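Merchant cash advance

A merchant cash advance is a form of business funding in which a provider pays a lump sum to a business in exchange for a share of its future card sales. It is used mainly by shops, cafes and small service companies that take most of their payments by card. In most arrangements the advance is treated as a purchase of future sales and is not written as a loan.

How it works

The provider looks at recent card statements and offers an amount based on average monthly sales. The business agrees to pay back a larger fixed sum, called the payback amount. A set percentage of each day's card takings, the holdback, goes to the provider until that sum is reached. Payments fall when sales are slow and rise when they are strong, so there is usually no fixed end date.

A business that receives $4000 might agree to a payback amount of $4890. The extra $890 is the cost of the advance, before any setup fee.

Collection methods

Split processing – the card processor divides each day's takings and sends the holdback straight to the provider.

Lockbox – takings go into a separate bank account, and the provider's share is taken out before the rest is released.

Direct debit – a fixed or estimated amount is withdrawn from the business's bank account each day or week. Any difference from actual sales may be corrected later.

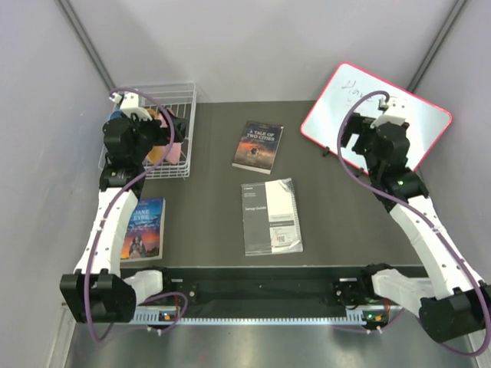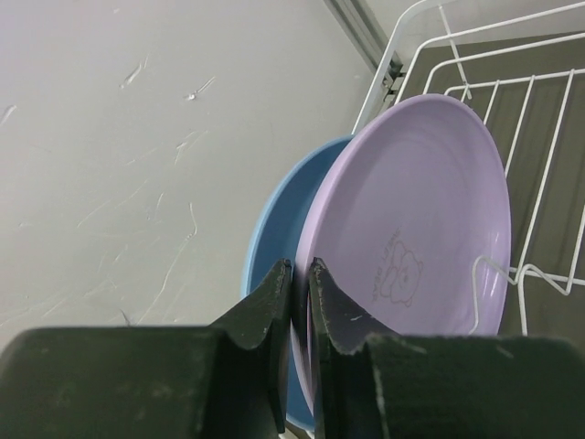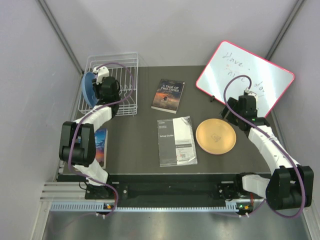

Costs and terms

Prices are normally quoted as a factor rate, a number the advance is multiplied by. A factor rate cannot be compared directly with a yearly interest rate, as it takes no account of how quickly the money is paid back. Paying early often brings no saving unless the contract allows a discount.

Among smaller providers, Vekov sets its minimum advance at $500 and requires 26 weeks of card statements. Benon accepts newer businesses but charges a separate setup fee. Azar works only through split processing.

Renewals

Many providers offer a second advance before the first is fully paid. The unpaid balance is usually taken out of the new sum, which can raise the total cost.

See also

Invoice factoring
Business line of credit
Payment processor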